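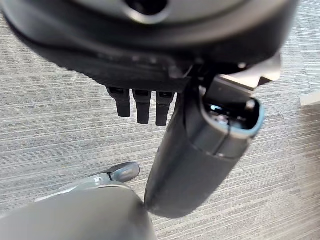
Photo: Jessie Shearer

Rounding is a policy decision, and most municipal water utilities treat it as a clerical one. The bill that arrives in December shows a volume in whole kilolitres. The meter in the pit records litres. Somewhere between the two a figure is dropped, and the rule for dropping it is rarely published.

There are three rules in general use. The first truncates each reading and carries the remainder forward, so the customer pays for it next quarter. The second rounds each reading to the nearest kilolitre. The third rounds the difference between readings, after subtraction, and discards the remainder. Over one quarter the results are almost the same. Over 42 quarters they are not.

Under the first two rules the error is bounded. The readings are cumulative, so whatever is lost in one period is recovered in the next, and the total can never drift by more than a kilolitre. Under the third rule the errors accumulate. If the rounding is to nearest, they mostly cancel. If it is always upward, a customer is overcharged by half a kilolitre a quarter on average, and a single-person household using nine kilolitres a quarter feels that far more than a car wash using 370.

Godelieve Bakker, who audited tariffs for a regional authority before she retired, has argued that the third rule survives through software defaults. I think she is right, but the defence usually offered is cost. Changing a billing engine requires regression testing, a parallel run and a revised customer notice. Those costs are real. They are also paid once, and the overcharge recurs.

My own preference is for truncation with carry-forward. It needs no judgement about halves, it can be checked by hand from two bills, and it favours neither party over time - the meter settles the account. A utility that prefers another rule should print it beside the tariff, in the same size of type.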